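Walora Soft-Goods Wrist Kit
by Brusum

Most grippers are happy with a box or a bottle. Hand them something floppy and they get nervous, and so do the people who bought them. We built the Walora kit for shops that pack, unpack and sort the soft stuff all day long - bubble wrap, mailers, liner bags, tissue - and would like a small arm to lend a hand with it.

You get a pair of slim black fingers with slanted tips, a little camera that rides at the wrist and looks down past them, the mounting plate, and a cable long enough that you won't be cursing us on a Friday afternoon. The whole thing weighs 304 grams, and the fingers open to 51 millimeters, so a sheet of wrap does best when it has been gathered up lengthwise first. Our Mersha software comes along too, with 19 ready-made grasp routines you can use as they are or fiddle with to your heart's content.

Siyabonga Magagula, who looks after our customer setups, likes to start people on plain, light-colored counters and move on to the shiny, patterned ones once they have a feel for it. Clear plastic under strong light is a hard thing for any camera to read, so please do leave yourself a morning for tuning!

Finger pads are a wear item. We rate a set for some 4000 grasps, and spares are kept in stock under the Felulano name.

Orders placed now ship in May. Write to us with your arm model and we'll check the fit before you pay for anything.
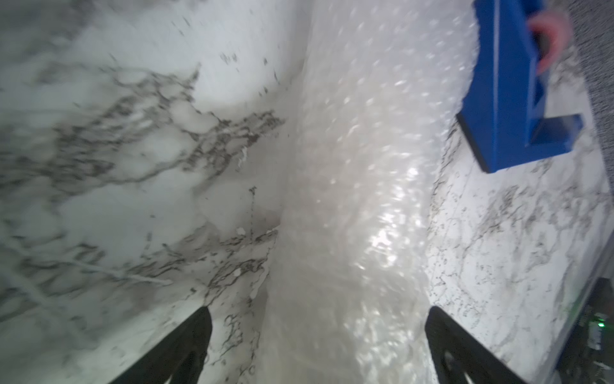 Wrist camera view: fingers open on either side of a bunched sheet of bubble wrap, marble-patterned counter.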